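Trimming and time-aligning two-arm recordings before you train on them

Posted October 2019 by Amra Atanasov

Quite a few of you wrote in after the July post on gripper calibration asking what happens to the recordings afterwards, so I've finally sat down with a cuppa to write it up. We use a little command-line program called Ziselex for this. Huệ Thái wrote most of it and I mostly break it, and the steps below should carry over to whatever tooling you've got at your place.

What you'll need

A folder of episodes, each with one head camera stream and joint logs for the left and right arms. Ziselex 2 or later. A bit of patience, and a second monitor if you can pinch one.

Step 1 – Check the clocks

Before you trim anything, run the clock check over the whole folder:

ziselex clocks ./episodes

It prints the offset between the camera and each arm in milliseconds. On our Prirdale set the left arm was sitting 50 ms behind the camera for a whole afternoon, and I'd already labelled half of it before I noticed. Please learn from my misery and do this one first! If the offset is steady, add it to the config file under arm_offset and carry on. If it wanders during an episode, set that episode aside, as a constant shift won't fix it.

Step 2 – Resample to the camera

Joint logs come in much faster than pictures do, and you want one row of joint values for every picture. Run:

ziselex resample ./episodes --to head

Joint angles are interpolated, but gripper commands are held at their last value. Keep it that way. I once had a go at smoothing the gripper channel to make the plots prettier, and the policy I trained on it learnt to close its fingers halfway and then have a good long think.

Step 3 – Find the dead time

Most episodes begin and end with the arms doing nothing much. Open one in the viewer and look at the speed plot along the bottom. Drag the start marker to just before the first real movement, and the end marker to just after the last release. Leave a little stillness at each end so the model can learn what waiting looks like.

Step 4 – Mark the grasps, one arm at a time

With cloth, the automatic marker gets muddled. It looks for a jump in motor current when the fingers close, and a thin shirt hardly gives you one. So I step through by hand, left arm first and then right, and press G at the picture where the fabric is clearly held.
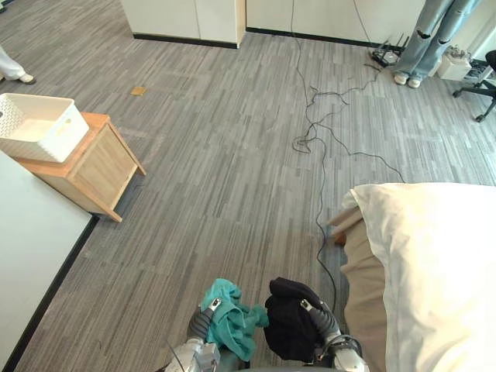 Do save after each arm. The viewer keeps separate tracks for left and right, and switching tracks without saving throws away your marks (Huệ has promised me a warning box). If both arms are holding something at once, let the two intervals overlap and don't try to merge them into a single label.

Step 5 – Export and count

ziselex export ./episodes --out nazari_clean

We started with 3754 grasp marks from the automatic pass, and 798 of them needed moving by hand, nearly all on soft things. If your export comes out with far fewer episodes than you expected, look in skipped.log – usually it's a missing end marker, and you can pop back to Step 3 and add it.

The config file I use is on the downloads page, with the offsets left blank for you to fill in.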